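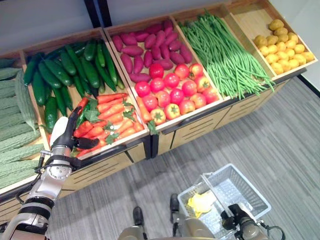

One of the first people to run this section wrote back that the basket hand is the one to tune first, as a poor hold on the rim spoils every reach the other arm makes afterwards. We agree, and the order of the steps below has been changed to match.

4. Comparing hands at the produce stand

This is the part of the guide we enjoy most! By now your arms are mounted, the Koder controller is talking to both wrists, and you can start finding out what each hand is good at. The vegetables are artificial, so they keep their shape from one trial to the next and you can repeat a reach as often as you like.

You will compare two grip settings, Erkum Soft and Erkum Firm, on the same hand and the same shelf. If you have a second pair of hands from Clolside, finish the whole section with the first pair before you swap.

4.1 Before you start

1. Park the robot facing the stand with both feet flat on the carpet and a gap between them.

2. Check that the cable on the outside of each arm has enough slack for a full reach. Lift the arm by hand with the motors off and watch the cable at the elbow.

3. Open the Koder panel and load profile 17. The wrist lights should turn steady.

4. Set the speed limit to 30 per cent. You can raise it later, but please do your first full round at this speed.

CAUTION: Keep your own hands away from the trays while the motors are on. The fingers close faster than you expect, even at low speed.

4.2 Setting the basket hand

5. Hold the shopping basket up to the right hand and press Close. Let the fingers come round the rim and handle together.

6. Let go slowly. The basket should hang low and level, clear of the robot's foot.

7. Drop one light piece into the basket and wait. If the basket tips, open the hand, move it a little along the rim and try again.

8. Press Hold. The right hand now ignores all commands from the picking program until you press Release.

Note: A grip on the handle alone looks tidy but lets the basket swing. Including the rim makes a surprising difference, and it is well worth trying both ways just to feel it.

4.3 First reaches

9. Select Erkum Soft for the left hand.

10. Bring the hand to the front of the carrot tray with the fingers spread. Stop there and check the head camera view. You want to see the fingertips and the piece you are after at the same time.

11. Lower the hand, close, lift and pause. Write down Held, Slipped or Missed on the trial sheet.

12. Move across to the basket and open the hand over it.

13. Put the piece back where it came from and repeat until the sheet is full.

14. Change to Erkum Firm and do the same again from step 10.

Error 111 on the panel means that one finger has met something before the others. It is common in a crowded tray, where a chilli or a leafy top can get in the way of a carrot. Press Clear, lift the hand and approach from a slightly different side – there is no need to restart.

4.4 Harder shapes

Once the carrots are going well, try the rest of the stand. The shapes ask for quite different things:

Tomatoes: round and shiny. Spread the fingers wide and come straight down.

Cucumbers: long, and mostly lying at a slant. Turn the wrist to match before closing.

Green beans: thin, and inclined to come up as a bunch. Decide beforehand whether a bunch counts as Held, and stick to it for both settings.

Bitter gourds: the ridges give the fingers plenty to catch on. A lovely one to finish on if the beans have been testing your patience.

Small potatoes: low in their tray, so keep an eye on the fingertips near the wooden floor.

CAUTION: Do not drag the hand along the black rail. Lift clear of it before you move sideways.

4.5 Saving your results

15. Press Release, take the basket in both hands, then press Open.

16. Save the session under the name of the hand, followed by the grip setting. The Desjardins viewer sorts by name, and this keeps both runs next to each other.

17. Play the two runs side by side at half speed. Watch the moment just before the fingers close – most of the difference between settings shows up there.

If Soft and Firm come out level, repeat the tomatoes and the beans only. Change the wrist angle before you change the grip force, and make a note of both on the sheet. Swapping to a different pair of hands is covered in section 5.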